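Projects > Design and Making > Year 2 reports > Desk tidying

Keeping a shared table tidy: our project report
by Crescencio Barroso, Tidwood group

9 comments · 80 shares

We wanted to know whether a shared worktable stays tidier when the pencils have one fixed home. It sounds like a tiny question, but we got really hooked on it!

At the start of January we had 96 pencils spread over the tables in the Baltcombe workshop, some in mugs, some in drawers and plenty on the floor. We tried the mugs first. They tipped over whenever someone leaned across, and short pencils sank out of sight. Then we moved to mesh desk organisers with one tall compartment and a lower front. Much better – you can see through the sides, and long pencils stand up without dragging the thing over.

Each afternoon at four we walked round and noted every pencil left lying out. Over the whole project we logged 324 strays, and most of them came from the mug weeks. Where the organiser stood mattered too. At the front it got pushed about, so we shifted it to the back of the table and people still reached for it happily.

We would love to try labels next. Our guess is that a written label helps new people more than it helps us.

Thanks to the Subramaniam room for lending us a table.

This site uses cookies. Accept | Settings
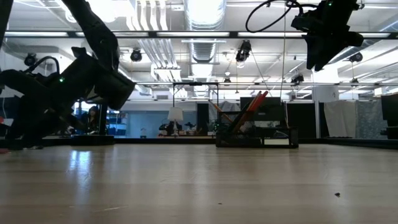

Fig. 1. Mesh organiser with pencils at the back of the table, label still blank.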